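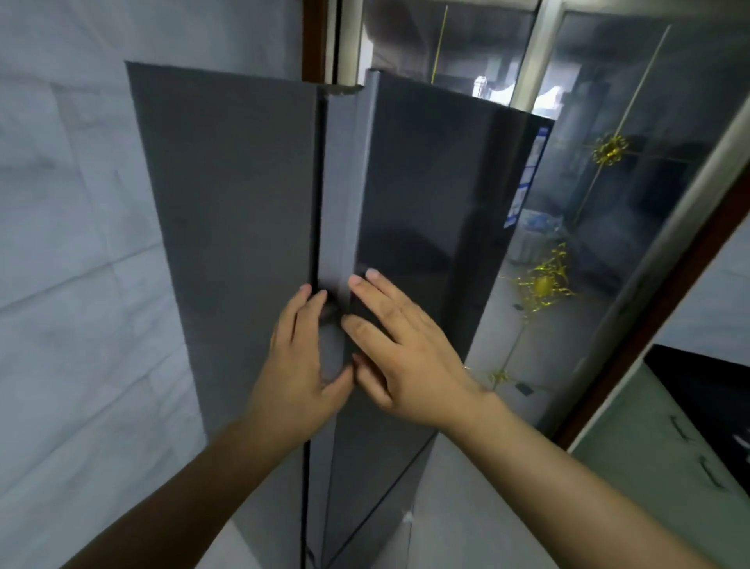

Fridge, both doors, checked by hand at the center seam

**Kitchen walk-through, Lalbridge unit 2** (May)
Checked by: Lawal Ajayi
Copy to: Abimbola Ajayi

**Fridge**

- [x] Doors open and close by hand. Left one OK, right one a bit stiff at first pull
- [x] Gasket, full length. Wiped down, no splits felt. Crumbs in bottom fold, cleaned
- [x] Handle recess, left door. No sharp edge
- [ ] Level front to back. Not done, level is in the other bag
- [ ] Rating label on side of right door. Leave it ON, need the model no. for the Fasska form. Did not copy it yet
- [x] Door finish. Left matte, right shinier, fingerprints will show. Wipe before handover
- [x] Cord and plug. No nicks, no scorch marks

**Wall next to fridge**

- [x] No damp to the touch
- [ ] Surface uneven in spots. Ask Babalola if thats getting redone or staying

**Still open**

- Level, model no., wall
- Water line shutoff, coudn't reach it, needs 2 people to pull the fridge out
- Abimbola: dont load the door shelves till its leveled pls

Back after lunch w/ the level.

L.A.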